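Kudley Weinregal Summont, Art.-Nr. 3425
Montage- und Gebrauchsanleitung
Stand: 30. Juni 2026

4 Aufstellen und Bestücken

4.1 Geltungsbereich

Dieser Abschnitt gilt für die Ausführung mit drei rautenförmigen, in einer Reihe verbundenen Fächern in Braun. Der Zusammenbau der Leisten ist in Abschnitt 3 beschrieben und muss vor dem Aufstellen abgeschlossen sein. Für die Wandausführung Gardale gilt eine eigene Anleitung; die dort genannten Befestigungspunkte sind am Summont nicht vorhanden.

4.2 Anforderungen an den Standort

Die Standfläche muss eben, trocken und tragfähig sein. Das Regal steht auf den unteren Spitzen der Rauten und überträgt das Gewicht der Flaschen auf kleine Auflagepunkte. Weiche Unterlagen wie Teppich oder Schaumstoffmatten geben an diesen Punkten ungleichmäßig nach und sind nicht zulässig. Auf sehr glatten Flächen (Glas, polierter Stein) ist die beiliegende Unterlage zu verwenden. Sie ist unter der Ersatzteilnummer 2644 einzeln erhältlich.

Zwischen der Vorderseite des Regals und der Kante der Standfläche sind mindestens 300 mm frei zu halten. Dieser Bereich wird beim Einlegen und Entnehmen der Flaschen benötigt und darf nicht als Abstellfläche dienen. Die Rückseite darf an einer Wand anliegen.

Direkte Sonneneinstrahlung und die unmittelbare Nähe von Heizkörpern, Herd oder Geschirrspüler sind zu vermeiden. In beheizten Räumen ist der Standort zu Beginn der Heizperiode, spätestens im November, erneut zu prüfen.

VORSICHT
Kippgefahr. Das Regal nicht auf Kühlgeräten oder anderen Geräten aufstellen, die Schwingungen übertragen.

4.3 Regal aufstellen

1. Standfläche reinigen und vollständig trocknen lassen.
2. Das leere Regal mit beiden Händen an den äußeren Fächern fassen und absetzen. Nicht an den Kreuzungspunkten in der Mitte anheben.
3. Prüfen, ob alle unteren Spitzen aufliegen. Dazu das Regal mit leichtem Druck abwechselnd links und rechts belasten.
4. Wackelt das Regal, die Verbindungen gemäß Abschnitt 3.5 lösen, die Leisten neu ausrichten und wieder festziehen.
5. Regal so drehen, dass die Fächer von vorn frei zugänglich sind.

Hinweis: Ein Ausgleich mit untergelegtem Papier oder Karton ist nicht dauerhaft. Unter Last verdichtet sich das Material, und das Regal wackelt nach kurzer Zeit erneut.

4.4 Geeignete Flaschen

Jedes Fach nimmt eine Flasche auf. Vorgesehen sind handelsübliche Weinflaschen mit geradem Körper. Die Farbe des Glases ist ohne Bedeutung, die Form dagegen nicht: Flaschen mit stark bauchigem oder kantigem Körper liegen nur an einzelnen Punkten auf und können sich beim Einlegen verklemmen. Magnumflaschen sind nicht zugelassen.

Flaschen mit Naturkorken werden liegend gelagert, damit der Korken Kontakt zum Inhalt behält. Bei Schraubverschluss oder Glasstopfen ist auch stehende Lagerung neben dem Regal möglich. Angebrochene Flaschen gehören unabhängig vom Verschluss nicht in das Regal — sie sind aufrecht zu lagern.

4.5 Flaschen einlegen

1. Flasche außen trocken abwischen. Feuchte Etiketten haften an den Leisten und reißen bei der Entnahme ein.
2. Flasche am Körper fassen, nicht am Hals.
3. Flasche ohne Drehen in das Fach führen, bis der Körper auf beiden unteren Leisten aufliegt.
4. Flasche erst loslassen, wenn sie nicht mehr nachrutscht.
5. Etikett nach Bedarf nach oben drehen. Dabei die Flasche leicht entlasten.

Ein Fach darf leer bleiben. Wird nur eine einzelne Flasche gelagert, ist das mittlere Fach vorzuziehen. Bei zwei Flaschen können benachbarte oder die beiden äußeren Fächer belegt werden; auf die Standfestigkeit hat dies keinen messbaren Einfluss, sofern die Prüfung nach 4.3 Schritt 3 bestanden wurde.

VORSICHT
Bruchgefahr. Eine Flasche, deren Hals schräg nach unten zeigt, kann aus dem Fach gleiten. Lage korrigieren, bevor weitere Flaschen eingelegt werden.

4.6 Flaschen entnehmen

1. Stehende Flaschen und lose Kleinteile aus dem Bereich vor dem Regal entfernen.
2. Mit einer Hand das Regal an einem benachbarten Fach halten.
3. Mit der anderen Hand die Flasche leicht anheben und gerade herausziehen.
4. Flasche auf fester Unterlage abstellen. Erst danach die nächste Flasche entnehmen.

Lässt sich eine Flasche nicht ohne Kraftaufwand bewegen, nicht am Hals hebeln. Die übrigen Flaschen entnehmen, das Regal mit einer zweiten Person halten und die klemmende Flasche von hinten herausdrücken.

4.7 Regelmäßige Prüfung

Die Verbindungen zwischen den Fächern sind 2 Wochen nach dem ersten Bestücken und danach halbjährlich zu prüfen. Das Regal muss dazu leer sein. Staub mit einem trockenen Tuch oder einem weichen Pinsel entfernen; Scheuermittel und Dampfreiniger greifen die Oberfläche an. Gerissene oder verzogene Leisten sind sofort zu ersetzen. Der Austausch einzelner Leisten ist in Abschnitt 5 beschrieben. Das Aufbausegment Tran darf erst nach bestandener Prüfung aufgesetzt werden.

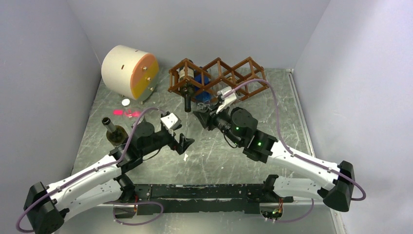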